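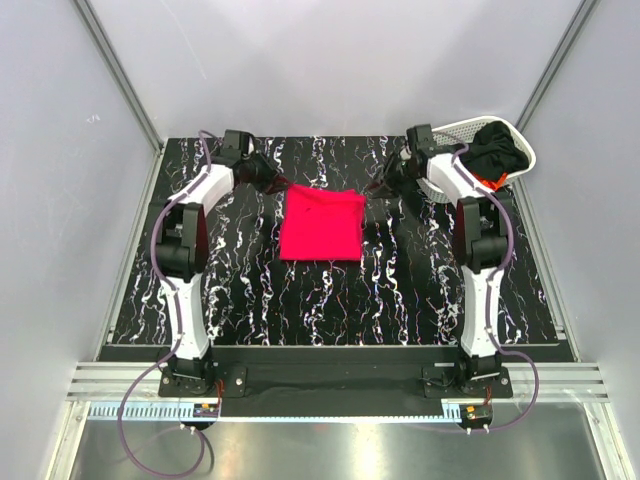 Wind on the Ridge: A Year of Measurements Above Vurkdale

By Gun-woo Joo, Kyung-hwa Son and Danish Siddiqui
July

Introduction

When our group sat down to choose a project, we all came in with different ideas, and it took us most of an afternoon to find one we could agree on. Kyung-hwa wanted something outdoors, Danish wanted something with a lot of data in it, and Gun-woo mostly wanted to be finished by the summer (he has asked us to say that he was outvoted). Our advisor, Virgilio Lacson, mentioned that the water district in Vurkdale had been talking for years about putting a small wind turbine on the ridge by its pumping station, and that it had never had proper wind readings from up there. That settled it for us!

The pumping station lifts water from the Illel reservoir to the storage tanks on the hill. It runs mostly at night, when power is cheaper, and the district pays a good deal for electricity all the same. Our question was a simple one to write down, though it kept us busy for a long time: is there enough wind on that ridge, at the right hours, to make a turbine worth the trouble?

The Site

The ridge runs more or less north to south, with open pasture on the west side and a belt of old spruce on the east. You reach it by a gravel track from Woo Road, and in spring the last stretch is best walked. We learned this after Danish's car spent a night up there.

We looked at two spots. The first was right beside the pump house, which would have meant a very short cable. The second was a small rise farther along the track, 125 yards from the pump house, with a clear view toward the valley. The first spot sits close to the trees, and anyone who has stood there on a breezy day knows how the wind seems to come from everywhere at once. We chose the second one for our mast, and the farmer who leases the pasture was kind enough to let us fence off a corner of it.

How We Measured

We used a guyed steel mast borrowed from the engineering department, with two cup anemometers at different heights and a wind vane near the top. The readings went to a Jillex logger in a weatherproof box at the foot of the mast. It stored an average every ten minutes, plus the strongest gust in that period, and every few weeks one of us drove up to copy the files and check the guy wires.

Having two anemometers mattered more than we had expected. The difference between them tells you how quickly the wind picks up with height, and from that you can estimate what a turbine would feel at its hub. Our mast was shorter than any turbine the district would buy, so we depended on that estimate all through the report.

We ended up with 364 days of usable readings. The missing day was in winter, when ice stopped both sets of cups. We left it out completely and did not try to fill it in from the airport records, although we did talk about it at length. Ro-un Sung from the year above us, who had worked with wind data before, sat with us for several evenings and helped us clean up the rest. We are very grateful to her for her patience, and for the noodles. 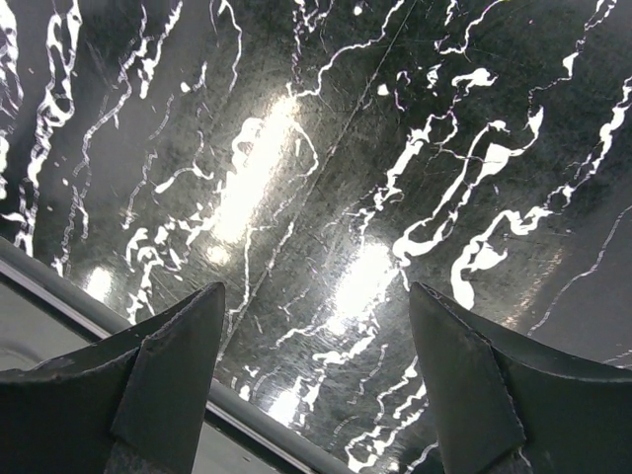

What We Found

The wind on the ridge is steadier than we had guessed, and it comes mostly from the west, up the open side of the pasture. Winter was the strongest season by a comfortable margin. Late summer was weak, with long stretches when the cups barely turned, and unfortunately that is also when the town uses the most water.

The daily pattern was the part we enjoyed most. In the warm months the wind tended to rise in the afternoon and fade after sunset, so a turbine would be doing its best work while the pumps were standing still. In the cold months there was hardly any daily pattern, and the nights were about as windy as the days. We drew a separate chart for each month and taped them along the hallway outside the lab, which led to some very nice conversations with people who had only been on their way to lunch.

On 213 of the days we recorded, the average wind at our estimated hub height was above the starting speed of the turbine we used for comparison. A daily average hides a lot, of course – a calm morning and a wild evening can look like a mild day – so we did the energy estimate with the ten-minute values.

Could the Pumps Follow the Wind?

The district's operators told us that the tanks on the hill hold enough for a little more than a day. This gave Kyung-hwa the idea of moving some of the pumping into the afternoon in summer, when the wind is up, and letting the tanks carry the town through the night. She built a small spreadsheet model to test it. With the present night schedule, a good part of the summer output would have to be sold to the grid. With the shifted schedule, much more of it went straight into lifting water.

There is a catch. On a still afternoon the shifted pumps would be buying power at the daytime price. The model handled this with a plain rule: if the wind has not arrived by 2 p.m., wait for the night rate. It is a crude rule, and we are sure somebody who does this for a living could improve on it.

Problems and Doubts

One year is a short record. We compared our months with the long-term airport averages and our winter seems to have been a bit windier than usual, so our totals may be on the generous side. The height estimate is another weak point, especially in the few weeks when the wind came from the east, over the spruce. We did not study noise or birds, and we did not get prices for the cable.

Recommendation

We think the rise is worth a full study, and that 5 more months of readings at a taller height, taken from fall into spring, would answer most of our doubts. We would not put a turbine next to the pump house. The change to the summer pumping hours could be tried on paper now with the operators, using our files, which we have left with the department along with the logger manual and the key to the fence.

Questions about the data can be left for the authors at the engineering department office.

© The authors. Contact | Back to top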